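Notebook, assembly documentation desk
11 August 2018

Saturday, so the building is quiet and I get the big table to myself, which I intend to enjoy. Writing this up while it's fresh, mostly for me but also for Kerstin, who is back in the office next week and will want to know where the Vutwood file stands.

Short version: the timeline for the Vutwood rally is nearly done, the detention list is a mess, and I don't think we can put out a statement yet.

Longer version. The rally was in June, outside the Wunderlich works, over the back pay. The organizers told the town they expected 300 people. The town's own notice says they were told 800 and so they refused the route down the main street on safety grounds. I went back through the paper this morning and the form that was handed in says 300, very clearly, in block letters, with a receipt stamp. So either somebody misread it or somebody was working from another sheet. I've written to the clerk and asked which document the decision was based on. Polite letter! I kept out everything I wanted to say about it. If there's a second form we need to see it before we say one word about bad faith.

The statements. I reread all the ones we have from people who were near the gate when the police line moved. They agree on the order of things better than I had hoped: first the loudspeaker, then the line moving up, then people being pushed back toward the bus stop, then the arrests. Where they come apart is on the loudspeaker. A couple of people heard a clear order to leave. Others say they heard a voice but no words, and one woman by the bakery heard nothing at all and only knew something was up when folks started running. I'm inclined to leave that as it is and report it as it is. People standing in different places hear different things, and a warning that half the crowd couldn't make out is a point worth making all by itself.

Note to self, do NOT smooth this over in the draft. I did that in the Zatberg report and Yichen caught me, and he was right.

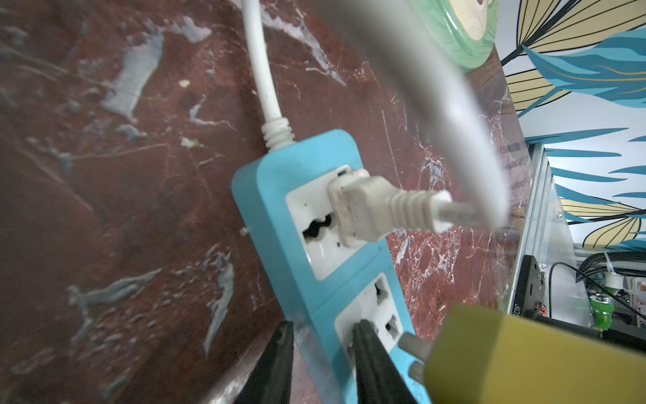 Detention list. We have 4 names confirmed with paperwork. There are 2 more that came by word of mouth, and I suspect one of those is a person already on the list under a married name (same street, same age, first name spelled a little differently). Yichen Hao is calling the family on Monday evening. Until then she stays in pencil. The confirmed ones were all let go by the next morning with no charge, but two of them say they weren't allowed a phone call, and that's the part I'd like to get solid. Need to ask:

- what time they asked for the call, and who they asked
- did anyone write down that they asked
- were they given a sheet with their rights on it, and in what language
- did they sign anything on the way out, and do they have a copy

That last one always gets skipped and then we're sorry. A man from the second shift told me he signed "for his shoelaces" and I would love to know what else was on that page.

Spent far too long in Lallix this afternoon. I'd been putting witness statements in under the date we took them and Kerstin had been putting them in under the date of the event, so half the file was sorted one way and half the other and the search was showing me garbage. I've moved all of mine over to her way. Event date goes in the date field, interview date goes in the notes, first line. Please everybody do it like this from now on (me especially). I also took the home addresses out of the shared view. They shouldn't have been there. They're in the locked folder and you need to ask Kerstin Sauerland or me.

Consent: three of the statement forms have the box for "may be quoted without name" ticked and ALSO the box for "may not be quoted." Great form design on our part. I'm treating those as not to be quoted until someone has talked to them again. New version of the form should have one question with one answer. I made a rough one and left it in the tray, scribble on it as you like.

About the statement. I know the organizers want something from us with "strongly condemn" in it and I understand why, they've waited since June. But if we go out with the wrong number of detained people, that's all anyone will talk about, and the back pay and the phone calls go out the window. My suggestion is a short note saying what we're looking into and what we've asked the town for, and then the full thing once the clerk answers. Kerstin may see it differently. She's better at judging when the waiting itself starts doing harm.

Still open:
- clerk's answer on the form
- Monday call about the pencil name
- the bakery woman wants to read her statement before it's filed, I promised she could
- find out if the bus company keeps its stop footage this long, probably not but ask
- map of the gate area, mine has the bus stop on the wrong side of the road

Ran out of staples too.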